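Club de Coleccionistas de Recuerdos Deportivos Claltora
Acta de la reunión ordinaria, 2 de abril de 2023

Se abre la sesión con quórum suficiente y se aprueba el acta de marzo sin cambios.

1. Certificados de autenticidad
Se informa que tres camisetas firmadas, compradas a la casa Cison, llegaron con el certificado sin número de serie. Se acuerda escribir a la casa y pedir los documentos corregidos. Hasta tener respuesta, las camisetas no entran en el catálogo del club.

2. Subasta de primavera
Se recibieron cuatro ofertas de lotes para la subasta. Se aceptan los balones de baloncesto y el guante de béisbol. El lote de fotografías queda pendiente – falta saber quién tiene el certificado original.
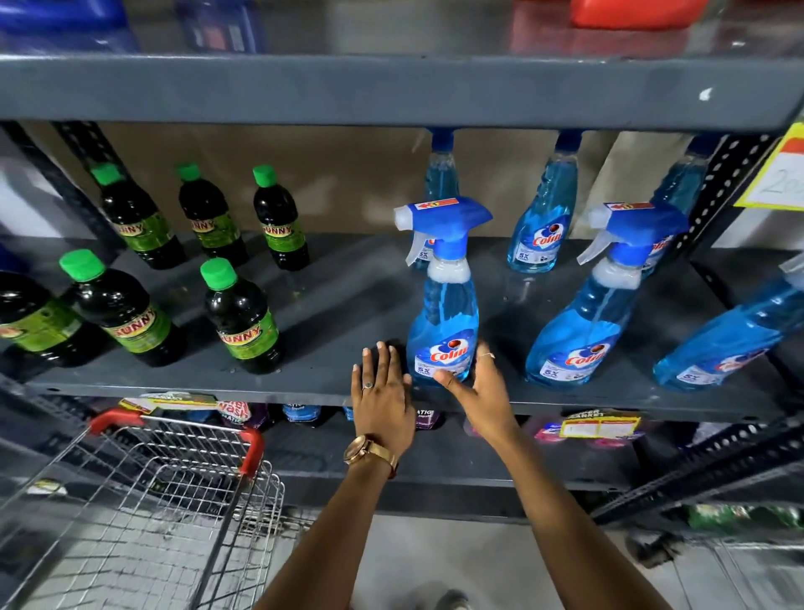
El precio de salida de cada lote lo propone el dueño y lo confirma la mesa. El club retiene una comisión del dos por ciento, igual que el año pasado.

3. Feria de Skitbridge
Se aprueba reservar dos mesas. El transporte se hará con la empresa Bowen, con el seguro incluido en el precio.

4. Ruegos y preguntas
Un socio pide que las firmas se guarden lejos de la luz directa. Se toma nota para la próxima reunión.

Sin más asuntos, se levanta la sesión.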